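The kitchen table at Vovthorpe had been promised to a cousin, so for the last week before the move Cúc Đồng did her sorting wherever there was a flat surface and a bit of lamp to see by. She was slow at it, and she knew she was slow, and she didn't much mind. Every cup had to be picked up and turned round and given its say before it could go anywhere.

"You've had that chopping board out three times," said Tâm from the doorway, with his coat still on.

"I'm thinking about it."

"It's a board, Mum."

It was, of course, a board, but it was the board she had bought in Clollari for 27 and carried home on two buses in the rain, with Tâm asleep on her shoulder and dribbling into her collar, and she had cut 600 lunches on it if she had cut one. She put it back beside the pink cup, very gently, as if it might be listening. 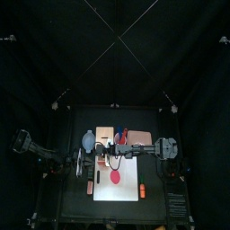
The board, the pink cup and the big white sheet, with nothing decided yet.

Tâm took his coat off in the end. He came and stood next to her for a while – he had his father's way of standing, all the weight on one foot – and then he reached for the marker.

"Right," he said. "What's going to Notmont, and what's going to Vi?"

"Vi can have the cup," said Cúc, and then, almost before he'd got the lid off, "no, wait, not the cup. She'd only keep pens in it."

He laughed at that, and went to put the kettle on, and she heard him opening one cupboard after another, looking for the tea she had packed on Saturday.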